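Carriers' Notes: Temporary Admission and the Return Leg

The desk has had a run of questions since February on goods that leave the country for a short time and come back: trade show stock, measuring equipment, sample cases, stage gear. Most of the trouble is on the return leg. This item deals with travelers who carry such goods themselves and with the papers they need at each border. It does not cover freight sent ahead under a forwarder's own bond.

Scope

Temporary admission lets goods enter a country without payment of duty and tax on the condition that they leave again in the same state. The person named on the entry paper is responsible for that condition until the exit is recorded. In most cases this is the traveler, even where the goods belong to an employer. A traveler who hands the goods to a colleague for the trip home should have a signed letter of authority from the holder of the document. A letter from the employer alone may not be accepted if the document was issued in the traveler's name.

Visa status and customs status are separate. A traveler admitted for a short business visit has permission for the person only. Equally, an accepted customs document gives no right to work. Travelers who will install, repair or operate the equipment they carry should check the work rules of the country concerned before they book, as many short-stay categories allow meetings and exhibitions but exclude hands-on work for a local client. The fact that the equipment will leave again does not change this.

The goods list

The list is written before departure and cannot be added to afterward. Each line should give a plain description, the number of pieces, the weight, the value and the country of origin. Serial numbers go in the description column and should match the number on the item itself, including any letters before or after the digits. Where an item has two plates, use the one that can be read without tools. An officer will not take a housing apart to find a number, and a number that cannot be found is treated as a number that does not match.

Cables, chargers and cases are often left off. They should be listed. A set may be entered on a single line if its parts are always carried together and share one serial number, but a set that is split between two bags is better entered as separate lines. Consumables such as leaflets, tape, cleaning fluid and batteries that will be used up abroad do not qualify and need their own declaration.

The value given should be the present market value. Entering the original price on old equipment raises the security deposit for no benefit, and a value that is clearly too low may lead to a full inspection. Where no invoice exists, a one-page statement of how the figure was reached is usually enough. Keep it with the list.

Time limits

Two dates apply, and they are often confused. The first is the validity of the document itself. The second is the final date for re-export, which the officer writes on the entry voucher and which may be much earlier. The second date controls. A document valid for many months is no defense if the officer has allowed 21 days and the goods leave on the next.

Read the voucher before leaving the counter. If the date is too short for the trip, ask then. An officer can correct the voucher on the spot, but a change made later requires a written application to the office of entry, and some offices will not extend at all where the application arrives after the date has passed. Where an extension is needed, apply at least 7 working days ahead and carry proof that the application was received.

The traveler's own permitted stay may be shorter than the period given for the goods. The goods do not extend the stay. If the traveler has to leave first, the goods must leave at the same time or be placed in the care of a person named in a letter of authority.

At the counter

Allow extra time. The customs office that endorses the document is not always in the same building as the departure hall, and at some airports it is reached only from the public side. Goods in checked baggage must be shown before the bag is handed over. A traveler who checks the bag first and then goes to find an officer will, in most cases, be refused the stamp.

Office hours are a second cause of missed stamps. At the Pilska road crossing the lanes are open through the night, but the counter that handles temporary admission closes at 7 in the evening. Arrivals after that time wait until morning or cross without an endorsement. The second choice should be avoided. The document can sometimes be repaired afterward with other proof of exit, but the process is slow and a fee is charged.

The order at the counter is as follows. Present the document with the passport. State the number of lines that apply to this crossing, if not all goods are moving. Show the items the officer asks for. Check that the counterfoil, which stays in the document, carries a stamp, a date, a signature and the line numbers. Check that the voucher has been removed by the officer. Travelers should not detach vouchers themselves.

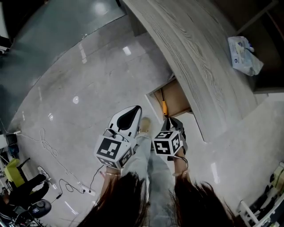

Roman Gajewski writes that this last point cost his firm its deposit on the Yupanqui job. The officer stamped the voucher and handed the whole set back with the voucher still attached, and he took it that the work was done. He asks whether the office of exit can be made to accept the stamped voucher by mail, and whether a boarding pass would have helped. He adds that the counterfoil was blank and that he noticed this only at home, when he was filling in the return form.

A stamped voucher still in the holder's hands can be submitted late, and it should be sent by a method that gives proof of delivery, with a cover letter stating the date of exit and the name of the office. Keep a copy of both sides. The office is not bound to accept it. A boarding pass shows that the passenger left and says nothing about the goods, so it is weak evidence taken alone. The better proof is an import stamp from the next country or from the home country, showing the same line numbers. Where the goods are already home, the home customs office may inspect them and issue a certificate of location. This must normally be requested before the issuing body closes its file.

Mr. Gajewski's blank counterfoil is a separate defect. The counterfoil is the holder's own record, and the issuing body will look at it first. If it is blank, say so in the letter when the document is returned and attach whatever else is held. Do not fill it in by hand.

Transit through a third country

Goods crossing a third country by road need transit vouchers for that country. The number of vouchers is fixed when the document is issued, so the route must be known at that time. A return by a different road is a common fault. Travelers who are unsure should ask for one spare transit pair for each country that might be crossed. Unused vouchers are simply returned with the document and carry no penalty.

An air passenger who changes planes without leaving the transit area does not normally need a voucher for the place of transfer. This changes if the bags must be collected and checked in again. Two tickets bought separately will usually have that result. Ask the carrier before travel and write the answer down with the name of the office that gave it.

Splitting the goods

It is permitted to re-export part of a list and leave the rest for a later crossing, provided each movement has its own voucher and the line numbers are written out in full. "Part of list" is not acceptable. Holders should keep a running sheet showing which lines are in which country. In one file handled by the desk, a document with 64 lines was returned with four of them never recorded as leaving, and the claim for duty on those four came after the holder had closed the project accounts.

Goods sold, lost or stolen abroad have not been re-exported. A sale must be cleared with the local customs office and the duty paid before the item is handed over. For theft, a police report should be obtained in the country where it took place and should list the serial numbers. It supports a request for relief but does not by itself end the liability.

After the trip

Return the document to the issuing body within 14 days of its expiry, used or not. Copy every page first, including covers and blank counterfoils. Claims from foreign customs can arrive long after the trip, and the copy is often the only record the holder has. The deposit is released when the issuing body is satisfied that the file is complete, and members who use the document again soon should plan on having two deposits held at the same time.

Changes to note

The Prarnurow office has moved its temporary admission counter to the freight side of the terminal. Travelers on foot should use the east entrance and ask at the gate for a visitor pass, for which a passport is required. The counter takes no new cases in the last half hour before closing.

Members who prepare their lists in Lurnex should check the printed copy before signing. The current version shortens long entries in the description column when printing, and serial numbers placed at the end of an entry may be lost. Put the serial number first. Lists already issued with missing numbers should be brought back for reissue before departure, as handwritten additions are not valid.

Questions for the next issue should reach the desk by Monday. Please give the country of entry, the means of transport and the type of document held, and leave out passport numbers.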